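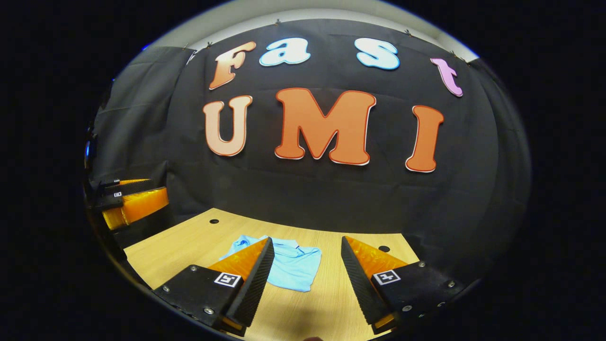
Cut-out letters on a black fabric backdrop

Retano Treasury Ladder Planner

Retano is a desktop program for people who hold Treasury bills, notes and CDs directly and want to see when each one matures. You enter your holdings once. The program sorts them by maturity date, shows the cash coming due each month, and works out the average yield across the whole ladder.

What it does

Enter a bill by face value, purchase price and maturity date, and Retano calculates the discount yield and the investment yield side by side. For notes, add the coupon rate and the two payment months. A note that pays in February and August will show up in both months of the cash view.

The reinvestment screen lets you change the rate you expect on maturing money and see what that does to income over the life of the ladder. You can save up to 14 rate assumptions and switch between them. Nothing is bought or sold from inside the program.

Version 11 adds a call date field for agency bonds and brokered CDs. Callable holdings are marked in the maturity list, and yield to call is shown next to yield to maturity. Files from version 10 open without conversion.

Specifications

Maximum holdings per file: 2,897
Import: CSV
Export: CSV, PDF
Price: $251, one-time license, two computers
Price data: not included, entered by hand or imported
Manual: 1 PDF, written by Margaux Bailly

Ordering

Retano is published by Astby and sold by download only. The license key is sent by email after payment clears. The current price holds for orders placed by 27th August. For site licenses or invoices, write to Killian Pruvost in the sales office.

Retano does not give investment advice. Check all figures against your broker's statement before you file taxes.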